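The wallpaper comes back

Ilse Görtz has 153 rolls of old wallpaper in her workshop in Himgate, and she can tell you which house almost every one of them came from. Some are scraps no bigger than a hand. Others have never been opened, and still smell faintly of somebody's attic.

She began printing her own in May, on a hand press bought from Bernd Hamann, and the results are glorious. Big papers, bold papers, ferns the size of dinner plates! Each roll takes 9 passes through the press, one colour at a time, and she hangs them to dry from the beams.

"People are scared of pattern in a small room," she says. "I tell them to go bigger. A tiny print in a tiny room makes you squint."

Her first customer, Rogério Lins, papered his hallway in Circombe with a tangle of blackberries, ceiling included, and it's a joy to walk into.
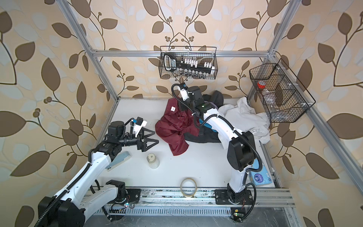 Leaves are the great survivors of wallpaper design, and every generation seems to draw them afresh. What keeps them lively is the stuff in between. Large brown leaves on beige could be heavy going by themselves, but add some pale blue-white ones, thin curving stems and little clusters of round berries, and your eye goes wandering happily all over the wall.

Görtz is now working on a hawthorn paper for a tea room in Sirell. The berries are giving her trouble. She has mixed two reds so far and likes neither.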